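White tabletops and crumbs: brush first or sponge first?
Posted July 11, 2026 by tallowfield
Filed under: Household > Cleaning > Tables and Counters

tallowfield
We got a white table in April for the workroom and people eat lunch at it. I knew white would show dirt but I did not expect to be cleaning it this often. Coffee rings come off. What does not come off well is bread crumbs, because whoever gets there first with a wet sponge turns them into paste and pushes the paste around. Then it dries and you can feel it under a sheet of paper.

My idea is a fixed order. Things that belong to lunch go in a tray, dry crumbs get brushed into a dustpan, and the sponge comes last. I put a set on the table so it is there when people finish eating. I'd like to hear if anyone does it differently before I tell everyone this is the rule.

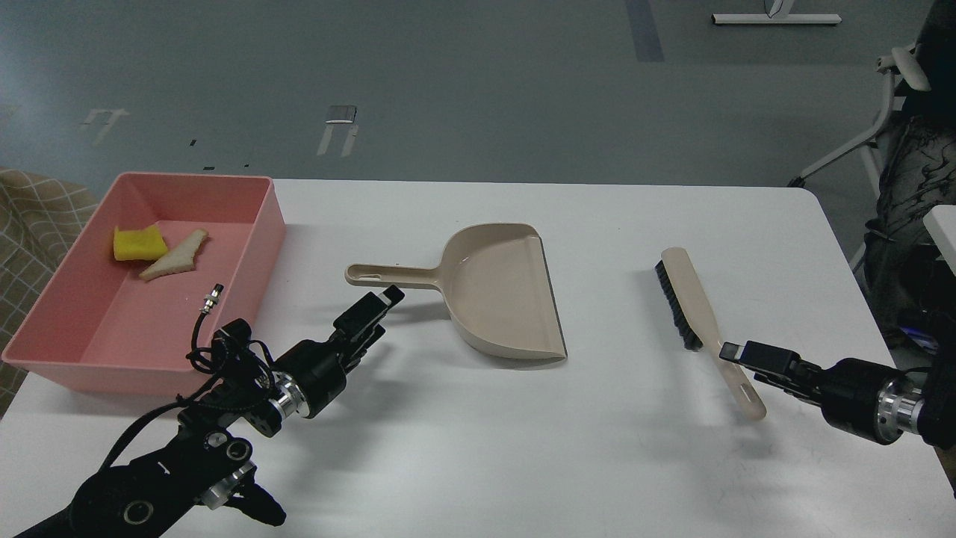

Vol. 9, No. 2

The dustpan and brush are the beige ones, the kind with a slot in each handle so they can hang up. The tray is just a big plastic one I already had. It's large enough for two people's lunch things and it gets carried to the sink in one trip.

ostrava_pete
Order is right. Dry before wet, always. I would change one thing, though. You have the sponge and the slice of bread in the same tray, nearly touching. A sponge that has been used on a table should not be next to food, even food that's on its way out.

tallowfield
The bread is headed for the trash, so I wasn't worried about it. But fair point, someone could put a good sandwich in there.

marlinspike46
Agree with Pete. Two trays, or keep the sponge at the sink. We had one tray for everything at Dronesdale for years and the sponge always ended up with food stuck to it. Moving it to a hook by the faucet fixed that.

quillback
I don't agree that the sponge needs to live at the sink. If it's at the sink, people don't wipe. They brush, look at the table, decide it's fine, and leave. Keeping it on the table is the only reason ours gets used. Put it in a soap dish if you want it away from the food.

marlinspike46
Then you have a damp sponge sitting on a table all afternoon.

quillback
In a dish. It goes back to the sink at the end of the day with the cups.

hollis_and_co
Does anyone else think the hand brush is the wrong tool here? Black bristles on a white table are fine to look at, but the stiff ones flick crumbs. I brush toward the pan and a third of them go over it and onto the floor. I switched to a bench scraper, the flat kind bakers use. You push the crumbs to the edge and catch them in your hand. No dustpan at all.

ostrava_pete
A metal scraper on a coated white top will mark it. I did this to a desk and the lines are still there.

hollis_and_co
Mine's plastic. It cost less than the brush did.

tallowfield
Ours already has some gray scuffs near one corner. I don't know what they are from, but I'd like to not add to them, so I'll stay away from scrapers for now. On the flicking, I have been using short strokes and keeping the bristles down. That helped. Long sweeps send everything past the pan.

pennyroyal_b
Short strokes, yes. Also, tip the back of the pan up a little so the front lip is flat to the table. Most people hold it level and the crumbs pile up against the lip. If the pan is old and the lip has a wave in it, nothing will help and you need a new pan. The Toom one I have went wavy after I rinsed it in very hot water.

A pan for floors and a pan for tables should also be two different pans. I didn't see that mentioned and I think it matters more than the sponge question.

marlinspike46
It does matter more. I assumed this one was only for the table.

tallowfield
It is only for the table. I should put a label on it, because I can see somebody using it on the floor. The floor in there is gray and doesn't show anything, so it gets swept with whatever is closest.

sandbar84
Going against the crowd here. I skip the brush and pan completely. Dry paper towel, folded once, sweep the crumbs into the tray with the rest of the trash, tip the whole tray into the can. Then the sponge. One less thing to store.

pennyroyal_b
How many paper towels is that in a week?

sandbar84
Around 100 in the break room, for everything. I know. But nobody has to rinse out a brush.

quillback
You can use a dry cloth the same way and shake it out. I use a Ruvunetti cloth, the waffle one. Crumbs sit in the texture until you shake it over the can. It doesn't work on anything sticky.

ostrava_pete
How is the sponge holding up on the white surface? The scouring side takes the shine off if people lean on it. I tell mine yellow side only.

tallowfield
Mostly it has been the soft side. I'll add that to the note. So far the note says:

Food and wrappers in the tray.
Brush the table while it is dry.
Empty the dustpan in the can, not the sink.
Soft side of the sponge, then dry it off.
Table pan stays off the floor.

hollis_and_co
Five lines is too many for a note on a wall. People will read two.

tallowfield
Which two would you keep?

hollis_and_co
Brush it dry, and soft side only. The rest they'll pick up by watching.

marlinspike46
I'd keep the one about the floor – that's the one people get wrong. And get the sponge its own dish.

tallowfield
Getting a dish this week. The floor line stays.

Recent threads in this section
Removing marker from a white tabletop
Which bristle for flour?
Hooks that stay up on tile
Sponge smells after two days
Dustpan lip bent, can it be flattened
Trays that fit a narrow sink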